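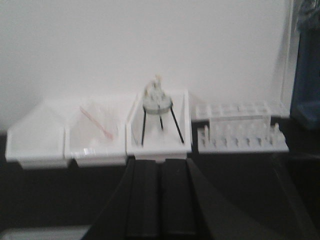
検体前処理工程の自動化に関する労使連絡会 議事録

開催時期:4月
開会:午後2時
場所:スティルケムネス検査センター 会議室
出席者:オウズハン・ボズクルト(センター長、議長)、エイリュル・セゼル(前処理係長)、サルヴァドール・ゴディーニョ(自動化推進担当)、エイリュル・チュナル(従業員代表)、レモ・コロンボ(安全衛生担当)
欠席者:なし
記録:総務課
配付資料:資料1 作業区分表(改訂案)、資料2 職員アンケート集計、資料3 教育訓練計画案

1.開会および前回議事録の確認

議長が開会を宣し、前回議事録の内容を確認した。セゼル係長より、前回記録中の「夜間の無人運転を行う」との記載は発言の趣旨と異なり、「夜間の無人運転の可否を検討する」が正しいとの指摘があった。出席者全員の了承により当該箇所を訂正し、その他は原案のとおり承認した。

2.報告事項

(1)試行運用の状況

ゴディーニョ担当より、前処理室におけるロボットアームの試行運用について報告があった。現在の対象作業は、作業台上の白色トレーに区分した器具の取り出しおよび所定位置への移載、ならびに透明アクリル製試験管ラックの周辺における器具の整理である。検体そのものの取扱いは対象に含めていない。

試行期間中の移載作業は257件であった。このうち把持のやり直しを要したものについては、作業日誌に個別に記録している。やり直しは透明な器具に集中しており、背景の白い壁面およびトレーの内面との見分けがつきにくいことが主な要因と考えられる。対策として、トレー内面の色を変更する案と照明の位置を変更する案を比較する予定である。

動作手順の作成には、テトレッティ社の手順編集ソフトウェアを用いている。手順の修正は現在ゴディーニョ担当が一人で行っており、不在時に対応できる職員がいないことが課題として挙げられた。

セゼル係長より、器具の置き方が担当者によって異なり、停止の原因となっている場合があるとの補足があった。従来は各人の慣れに任せていた部分であり、置き方を統一することについては、係内で賛否が分かれている。

(2)職員アンケートの結果

チュナル代表より、資料2に基づき報告があった。反復作業による手首および肩の負担が軽くなったとする回答が多く寄せられた。一方、自由記述欄には次の意見が見られた。

・アームの停止時に呼び出されるため、別の作業を中断する回数が増えた。
・器具を準備する時間が作業時間として計上されていない。
・手作業の技能を維持する機会が減ることに不安がある。
・将来の人員配置について、説明を早い段階で受けたい。

チュナル代表は、負担の軽減は評価しているものの、停止時の対応が特定の職員に偏っている現状は改めるべきであると述べた。また、呼出し対応の記録を個人の勤務評価に用いないよう要望した。

3.協議事項

(1)作業区分の見直し

資料1に基づき協議した。器具の移載をアームの担当とし、器具の準備、状態の確認および異常時の判断を職員の担当とする案について、大筋で異議はなかった。

セゼル係長より、準備作業を正式な担当業務として区分表に明記し、所要時間を勤務計画に反映すべきであるとの意見があった。議長はこれを妥当と認め、区分表の修正を指示した。

停止時の対応については、当番制とすることで合意した。当番は各勤務帯に2名を置き、当番中は中断の難しい作業を割り当てない。コロンボ担当より、当番の引継ぎを口頭のみで行わないよう求める発言があり、引継簿を設けることとした。

(2)安全衛生上の措置

コロンボ担当より、アームの動作中に職員が作業台へ手を伸ばす場面が点検時に見受けられたとの報告があった。落ちかけた器具を直そうとしたものであり、本人からも事情を聴取している。

協議の結果、動作中は作業台の可動範囲に手を入れないこと、器具の位置を直す場合は停止操作を行い、表示を確認してから作業することを手順書に明記することとした。チュナル代表より、停止操作を行った職員が作業の遅れを理由に注意を受けることのないようにされたいとの要望があり、議長はその旨を文書で各係に通知すると回答した。

可動範囲の表示については、床面の表示のほか、作業台の縁にも表示を設ける案が出された。清掃時に剥がれにくい材質の選定を含め、コロンボ担当が検討する。

(3)教育訓練

資料3について、ゴディーニョ担当より説明があった。訓練は基礎と応用の2課程とし、基礎は前処理係の全員を対象とする。応用では手順の編集を扱い、受講者は希望者の中から4名とする案である。

チュナル代表より、訓練を勤務時間内に実施すること、短時間勤務の職員も応用課程に応募できることの確認があった。議長は、いずれもそのとおりとすると回答した。セゼル係長からは、受講者の不在時に通常業務が残る職員へ集中しないよう、日程を分散する必要があるとの意見が出された。日程は係内で調整のうえ決定する。

あわせて、手作業による移載を定期的に行う時間を設けることについて協議した。アームの故障時にも業務を継続できるよう、月次の勤務計画に手作業の時間を組み込むことで合意した。

(4)人員配置

議長より、今回の試行を理由とする人員の削減は予定していないとの説明があった。チュナル代表は、試行終了後についても同様であるかを質問した。議長は、本格運用の可否が決まっていないため現時点では確約できないが、配置の変更を検討する場合は、決定に先立ち本連絡会に諮ると回答した。

チュナル代表は、この回答を議事録に残すよう求め、了承された。なお、同代表より、検討開始の時点で職員にも周知されたいとの重ねての要望があり、継続協議とした。

(5)夜間の無人運転

ゴディーニョ担当より、イリエ棟の倉庫で夜間運転を行っている例が紹介された。コロンボ担当は、倉庫と前処理室では取り扱う物品も異常時の影響も異なるとして、現段階での導入に反対した。セゼル係長も、翌朝の勤務者が停止の処理から業務を始めることになるとの懸念を示した。

協議の結果、試行期間中は夜間の無人運転を実施しないこととした。

4.決定事項および担当

・作業区分表に準備作業を明記し、次回までに修正版を提出する。(セゼル)
・停止時対応の当番表および引継簿の様式を作成する。(セゼル、チュナル)
・停止操作に関する手順書を改訂し、作業台の表示方法を検討する。(コロンボ)
・トレー内面の色および照明位置の比較結果を報告する。(ゴディーニョ)
・停止操作を行った職員の取扱いについて、各係へ文書で通知する。(議長)
・呼出し対応の記録は勤務評価に使用しない。記録の閲覧範囲は次回協議する。

5.その他

コロンボ担当より、保守契約先であるスクルモント社の定期点検が予定されており、点検中は前処理室の作業台を使用できないとの連絡があった。代替の作業場所はセゼル係長が手配する。

次回の連絡会は6月に開催する。資料の提出先は総務課とする。

以上をもって議事を終了し、議長が午後4時に閉会を宣した。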